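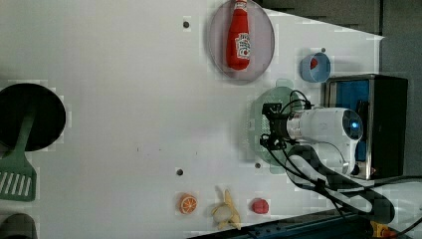 **Where Things Live: a talk on kitchen sorting**
Notes for the evening session, Valtcombe. Keep water within reach. Start at 7 whether or not the back row has sat down.

**Opening**

Good evening. Hands up if you own a ketchup bottle. Keep them up if you could walk home now and put your hand on it in the dark. (Wait. Let them look at each other.)

I used to say the fridge door. My household said the cupboard. The bottle itself mostly lived on the table, on a plate, having taken no part in the discussion.

- Don't get drawn on fridge versus cupboard. Last time it ate the whole first half and two people moved seats.

**The stuff that has no home**

Most clutter in a kitchen is perfectly good stuff between jobs. Plates are easy, plates have a stack. A colander is a different animal. It has handles, it nests with nothing, and it will sit on top of a pile of bowls waiting for you to want the bottom bowl.

Mention the Skaltberg rack here. I bought one. It holds lids beautifully. I have since discovered I don't own many lids.

- Pause for the lid people. There are always lid people.

Cups: small cups collect small things. Put an empty cup on a worktop and by teatime it has a rubber band in it, then a key, then the foreign coin. I've stopped fighting this and given one cup the job officially. The others are now used for tea, which they seem to prefer.

**The four-minute table**

(Slow down, this is the only useful bit.)

1. Clear one surface. One. Leave the drawer under the oven alone, it's not ready for you.
2. Put everything you want to sort on it, spread out, nothing stacked. You can't argue with a thing you can't see.
3. Set a timer for 4 minutes.
4. Move each item once. If it goes down a second time on the same table, it goes in the box by the door.

People ask what happens to the box. I refer them to part two, and in part two I talk about spice jars and hope.

**Numbers slide**

My own kitchen, counted over one wet June: 3,515 objects, teaspoons included. After the clear-out, 1,624. I'd love to say I miss some of them. I miss a potato ricer, and only on Christmas Day.

- If someone asks how long it took, say "a while" and move on to the Vlček tins.

**Vlček tins**

Lovely tins. Square, so they sit flush - which the round ones never will, whatever the shop told you. Own up to having bought 8 when the shelf takes six. Pass one round. Get it back this time.

**Questions**

Likely ones: plastic tubs (match them to lids tonight, be brutal), the Jomeck drawer dividers (fine, measure first, measure again), and whether I do house visits (no).

Stack chairs. Take the tin home.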